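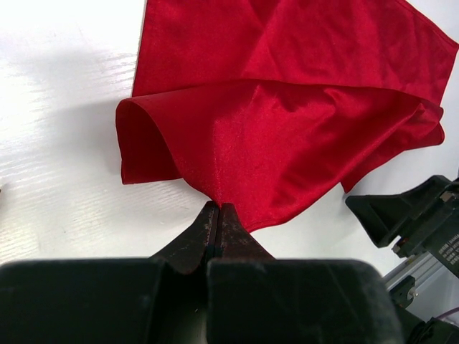
Church hearing loop program extended to country parishes

August 28, 2016

A program that lends hearing loops and large-print service books to churches will be extended to country parishes after a trial in town congregations ended in July.

The program is run by Nutier, a Christian disability network that works with churches of several denominations. Under the trial, congregations could borrow a portable loop for a season before deciding whether to buy one. Nutier also supplied large-print hymn and prayer books on request.

The network said 636 large-print books went out during the trial and 451 were still in use when it finished. The rest have been returned and will be sent on to the country parishes.

Coordinator Efthymia Margaritis said many churches already owned sound equipment that would work with a loop, but had never been asked for one.

"People who can't hear the sermon tend to stop coming, and they don't always say why," she said. "By the time somebody on the parish council notices, it can be a year or more."

Ms Margaritis said the books had been the more popular part of the program. Several congregations asked for extra copies for members in aged care, where services are held in lounge rooms with poor light.

The country stage will be paid for by a grant from the Meléndez Trust, which has agreed to cover freight and repairs for 2 years. Churches will pay a refundable deposit of $100 for each loop. The deposit can be waived for small congregations – a letter from the minister or an elder is enough.

Bookings will be handled through Clustudik, the online calendar Nutier already uses for its training days. Parishes without a reliable internet connection can book by phone.

Nutier will also offer a half-day session for welcomers, readers and musicians. It covers how to use a microphone properly, where to seat people who lip-read and how to set out printed material. The first session will be held at the Punoleo church hall, which has step-free entry and an accessible toilet. Morning tea is provided, and those with dietary needs should mention them when booking.

Parishes that took part in the trial may keep their loops until the end of the year if no other church is waiting for one.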